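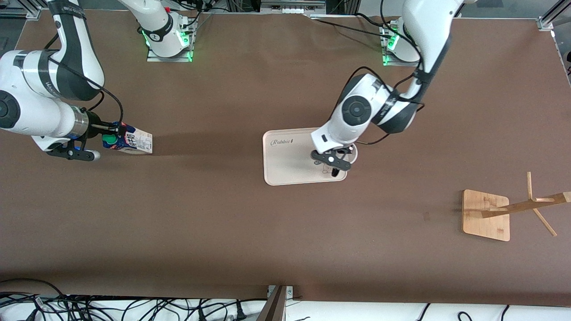 Home | News | Minutes | Room bookings | Contact

Skernau House Shared Kitchen
Minutes of the users' meeting, December

Present: seven members. Apologies: none received.
The meeting opened at 6:15 p.m. in the side room.

1. Minutes of the last meeting
Accepted with one change. Under item 3, "shelf" should read "shelf and hooks."

2. Matters arising
The dripping tap has a new washer. The outside light is still waiting for a part from Dromton. The blue bin bags were the wrong size and have been exchanged.

3. Breakfast table
The meeting went through what should be kept on the big brown table and what should go back in the cupboard after use.

Agreed that the rabbit tray stays out. It has a rim, and drips on the table covering have been a complaint since the fall. Mugs in use are to be set on the tray, and cartons are to be stood up with the cap screwed on before anyone leaves the table. An opened carton goes to the fridge at the end of breakfast. Cartons left out after 10 a.m. may be thrown away by whoever is clearing.

One member asked for a second tray of the same kind. The shop no longer has the rabbit one. A plain one was thought good enough, and the Arai catalog will be checked before the next meeting.
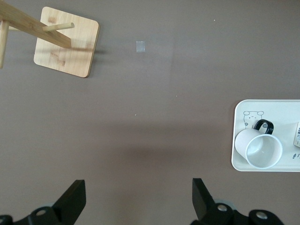

4. Mug stand
There was a longer discussion about the wooden mug stand. Some members find it in the way when the table is being wiped and would like it on the windowsill. Others said the sill is too narrow for the base. A vote was taken: four in favor of keeping the stand on the table, three against. It stays on the table, toward one corner.

Mugs are to be dried before they are hung up. The stand should not go in the sink or the dishwasher. It can be wiped with a damp cloth and left to air.

Old tape is to be peeled off the table whenever it is found. Please do not use a knife on it. A fingernail or a plastic scraper is enough, and there is a scraper in the top drawer.

5. Table covering
The brown surface marks easily under hot pans. Mats are in the second drawer. No change was made to the cleaning product, but the bottle is nearly finished and Fuvo refills are to be ordered, two this time.

6. Money
The kitchen account stands at $1,518. The refrigerator quote came in at $2,056 with delivery. The meeting did not want to go ahead at that price. A second quote will be asked for, without the ice maker.

7. Any other business
The cupboard under the window sticks. It will be planed when the weather is drier.
Tea towels: please take home only what you will bring back.
The key to the pantry is on the hook again and should be returned there.

Next meeting: January, same room, 6:15 p.m.
The meeting closed at 7:20 p.m.

Share | Print | 0 comments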